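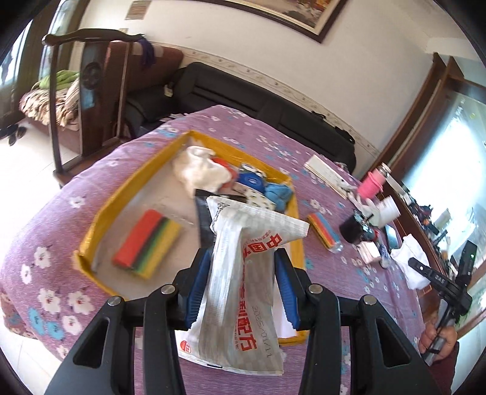 Pledon opens equipment planning desk for small packing and sorting shops

November 9, 2024

Hi, I'm Dzintra Strazds, and I run customer planning at Pledon. Today we're opening a planning desk for small businesses that are thinking about buying their first gripper, or their fifth, and I'm very happy to finally get to talk about it!

The idea came out of phone calls. A shop owner would ring us up and ask what a gripper costs, and I'd give a price, and then we'd spend the next hour on everything the price didn't cover (spare pads, mounting, training days, the table it all goes on). By May I had a notebook full of these calls, and Clifford Gill in our service group had one just like it. We put them side by side and found we were answering the same questions over and over.

So the desk works like this. You send us a list of what you handle in a normal day. Please make it the real list, with the awkward stuff left in. Crinkly plastic packets, sponges, folded cloth, bottles, soft packs – a gripper that's great with a box can have a miserable time with a bag, and you want to know that before you sign anything. We go through the list with you on a call and send back a written budget with three columns: what to buy now, what to rent, and what can wait a year.

The review costs $600 flat. If you go ahead and order from us, we take all of it off the invoice. If you take our budget and go buy from somebody else, that's fine too, the document is yours.

We tried it out first with 50 shops. Between them they sent in 3881 items, and I read every single line (my eyes have recovered, thanks for asking). Nearly 374 of those were things we told people to keep doing by hand for now. Bivell, a gift basket company, came in planning to buy four units and left with a plan for two, plus a set of spare pads they hadn't budgeted for at all.

"I had one number in my head and it was the wrong one," said Shirley Boychuk, operations manager at Bivell. "The hardware was close to what I expected. I'd left out the training days completely, and I'd have been asking for more money by spring."

Debashish Wanigasekara, who looks after purchasing at Lucero, used the desk to plan replacements. "We had grippers of three different ages and no schedule for any of them," he said. "Now pads and pivots have their own line in the budget."

Reviews are booked by phone or through the Pledon website, and you should have your written budget within two weeks of the call. We can also look at quotes you already have from other suppliers, so bring those along. Leasing questions go to our finance partner, Vomard, where Nanna Norðdahl handles new accounts.

Press contact: Dzintra Strazds, customer planning, Pledon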